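Right, robot thread. We had a proper fault at Sotley this week and I've been itching to write it up. Long one, get a cup of tea.

Background for new people: I look after a two-armed bench setup. Two arms, one table, lots of drinks cans. The job is moving cans on and off a little raised shelf, over and over, with the left arm and the right arm sharing the work. Sounds dull. I love it.

So, Tuesday, just after lunch. Long unattended run going, me at the desk answering emails with one ear on the motors (you get to know the noise, like a washing machine). And then the noise changed. Not louder, just a sort of strained hum, and it didn't stop.

I looked up and the left arm was leaning on the shelf. Properly leaning. It had come down to release a can, missed its height, and was still trying to get to a place that was now inside a plank of wood.

The right arm, bless it, was carrying on as if all was well. It had its own can and its own plans, and those plans went straight through where its mate was now stuck.

I hit the stop. Both arms sagged, one can went rolling off the table and under the desk, and I said a word I won't type.

Nothing broken and nobody hurt, let me say that now before my mum reads this. But the arms should have stopped themselves well before I got there, and they didn't. I don't like being the safety system.

First thing I did was nothing. Hands off, power off, notebook out. I used to dive in and start wiggling connectors, and then you've got two faults and no evidence. Wrote down where each arm was resting, which can was where, what the screen said.

What the screen said was: everything fine! Run in progress! Green tick! Thanks very much.

Then the logs. We run the whole thing through Prorero, our own scheduler, which hands out moves to each arm and is meant to check that they won't bump into each other. It had got to move 1,127 of a planned 2,000. So it had done this perfectly happily for ages and then gone wrong, and those are the faults I hate most.

If it fails on move one, you've typed something daft. If it fails more than halfway through, you're in for a long afternoon.

My first guess was heat. Motors get warm, things drift, the arm ends up a hair off. Lovely theory. Checked the temperatures in the log and they were flat as a pancake. Theory in the bin by two o'clock.

Second guess was the gripper slipping on the can, so that the can sat lower than the arm believed. Spent ages on this one. Squeezed, lifted, shook, squeezed again. No slip at all. Had a biscuit.

Third guess was cables, and here we get somewhere. Each arm has a bundle running down its side of the table, plus there's some slack looping about so the joints can move freely. If a loop catches on something it tugs, and if it tugs near a connector you can lose a message or two.

I moved the left arm by hand, really slowly, through the last few moves before the fault. At the far end of the reach the loop went tight. Only just! You'd never see it at full speed. But tight is tight, and when I looked at the message log there was a gap right at that moment.

17 missed position readings in a row, and then it all came back as though nothing had happened.

So for that little stretch the software had no idea where the left arm was. Fair enough, cables get tugged. What's not fair enough is what it did next, and this is the bit I went a bit cold reading.

When a reading is missing, our code uses the last good one. Sensible for one missing reading. Two, fine. There was supposed to be a limit after which it gives up and stops everything. I found the limit. It was set to 102.

Why that number? No idea. I've been back through every note we have. My best guess is a slipped finger, someone wanting 10 and hitting a 2 on the way to the enter key. And by someone I may well mean me, it's from about when I joined.

So the left arm carried on with an old position, came in too low, pressed on the shelf. And the collision check between the arms was using the same stale position, so as far as it knew the right arm had a lovely clear path. One bad number, both protections gone. I had them down in my head as two separate layers and they were sharing one leg.

And then there's the force limit, which I was sure would catch the pushing. It was on. It was also set for the heavier gripper we used before this one, so a gentle lean didn't come anywhere near it. I never changed it when we swapped over. That one is definitely me, no maybes.

Fixes so far, for anyone with a similar bench:

The missed readings limit is now three. Three and everything stops, both arms, and it has to be restarted by hand at the table.

The collision check now looks at how old a position is before it trusts it. Too old counts as "could be anywhere" and the other arm waits.

Force limits live in the same file as the gripper settings, so you can't swap one and forget the other. Should have been like that from day one, I know, I know.

And the cable loop on the left has been re-routed with more slack and a clip at the base. Cheapest fix of the lot and probably the one that stops it coming back.

Back at it now with the cans, on slow speed, and me sitting within reach of the button.
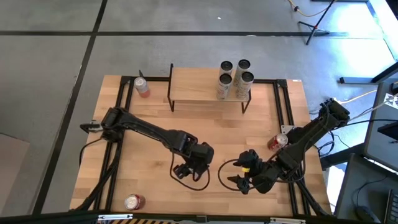 6 min read

One can lying down over by the right arm's base, the fizzy drink ones out on the table and the white ones up on the shelf. Every time I reset the table I find I'm fussing over the cans like I'm laying out a tea party.

Someone asked in the replies whether I tested the fixes by yanking the cable. Yes! With great pleasure. Slow speed, arm well away from the shelf, pulled the plug mid-move. Both arms stopped dead. Did it on the other side too. Same again. Then I did it a few more times because it was fun.

I also got asked why there was no alarm. There is one, it's just tied to the stop, and there was no stop, so it had nothing to shout about. I've added a separate warning for missed readings, even a single one. It has gone off twice since, both on the right arm, so guess whose cables I'm looking at next.

The friends over at Indham have a bench much like ours and they checked their own limit after I messaged. Theirs was fine, but their force settings were from an old gripper as well. So please go and look at yours. Takes a minute, have a look before your next long run.

Bigger job still to do: Matei, the newer controller we're meant to be moving to, handles stale readings in a completely different way and I haven't tested any of this on it. Not switching over until I've pulled every plug on that one too.

No unattended runs until then. I've brought a cushion in for the chair.

Oh, and I got the can out from under the desk. Dented, still sealed. I'm leaving it a good long while before I open it.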